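Goodwin Folding Cloths FAQ
Quick answers, more coming when we get a minute
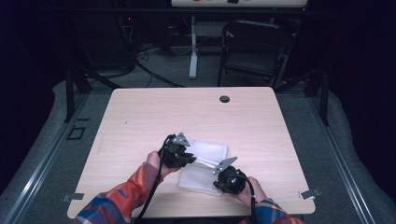
What size are they?
45 inches square, hemmed. Older batch ran a bit smaller, sorry.

How do I fold one?
Flat table first. Half, half again, then smooth out from the middle. Light fabric so it creeps, go slow. Few wrinkles are fine.

Can I iron it?
Low heat, no steam. Fold after its cooled.

Does it come in colors?
White only for now. Gray maybe in December.

How many in a pack?
7. The Tivia bulk box is 111, ships from a seperate warehouse so allow extra days.

Will it fit the Skavik drawer?
Yes, folded in quarters and then once more. Not the narrow drawer.

Washing?
Cold, with other whites. Skip softener. Line dry if you can.

Returns?
Unwashed, original band on. Write Candier order desk before 4 pm and put your order number in the subject line.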